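Teleop notebook, sim side
March 15, 2021
Door and drawer demos, Plukell scene set
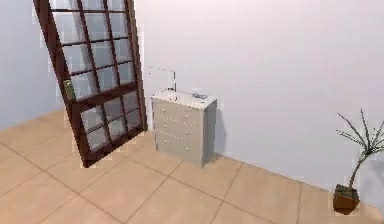 Picked up where the February entry stopped: keyboard and handheld control both work in the sim, and the question is which one gives demos the learner can use. Zoriana wants one method chosen before we record in bulk. Task list for this scene is unchanged: (a) grasp the door latch and swing the door, (b) pull the top drawer of the white chest, (c) pull the bottom drawer. The scene loads with the door pitched well over to one side, base on the tile, so (a) is blocked until the pose is fixed. Chest stands upright against the back wall and all four drawers are there, so I went ahead with (b) and (c) using the same load.

Door pose. Checked the asset file first. The glass-paned door comes from the Semell pack, the chest and plant from the older Balumthorpe set. The two packs do not agree on which axis is up, and our import script has a per-pack override that was last touched by Hertta. Override for Semell is present but is applied after the hinge joint is created, so the hinge keeps the old axis and the solver drags the door over to meet it. That is my reading. Not confirmed. To check: move the override ahead of joint creation, reload, read back the joint axis before stepping.

Do not correct the angle by hand in the scene editor. I did that on the cabinet scene and it was overwritten at the next reload.

Drawer demos, handheld controller. Control is position delta from the hand, scaled down by half, clutch on the trigger. Nine demos of the top drawer saved. Two of those have a clutch release in the middle of the pull, where I ran out of arm travel. The recorded action goes to zero there and the drawer coasts. Kept both but tagged them "clutch". Aaliyah thinks zero-action stretches should be trimmed before training. I would leave them in the raw log and trim in the loader, so the raw log always matches what the operator did.

Drawer demos, keyboard. Slow. Every move is along one axis at a time, so the path to the knob is a staircase. Episodes hit the 1,000 step limit before the drawer was fully out. Raised the limit to 2,000 for keyboard only and they finish. The motion is ugly, but the final pull is straighter than with the handheld, as only one key is down. Worth remembering for drawers, no use for the door, where the hand has to follow an arc.

Approach side. For the bottom drawer I kept dropping the gripper in from above and catching the front of the drawers over it. Better to come down well clear of the chest, go level with the knob, then move in. Write this into the operator sheet. Liette recorded a few yesterday without being told and made the same mistake I did.

Small items on top of the chest (thin curved thing, flat gray thing) are set as free bodies. A hard pull on the top drawer shakes the chest enough to shift them, and then the reset check fails and the episode is thrown out. Fixed them to the chest top for now. They are not part of any task. Plant is already static, leave it.

Render. Jagged edges and pale fringes on the door and the plant in the operator view. Cosmetic for state-based demos, but if Darlene trains from camera input we should settle the render settings before recording and not after. Asked her which resolution she wants. No answer yet.

Latch. Plate is small and close in tone to nothing else on the door, so it should be easy enough to find by eye, but there is no depth cue in the operator window and I expect people to stop short of it. Wong build of the viewer has a second camera pane. Try that before adding any kind of assist.

To do
- move Semell override ahead of joint creation, reload, log hinge axis (me)
- ask Hertta if any other scene depends on the current order
- loader flag for trimming zero-action stretches (Aaliyah)
- operator sheet: approach side, clutch before the pull and not during it
- repeat top drawer with the handheld at full scale, see if the clutch releases go away
- task (a) once the door stands straight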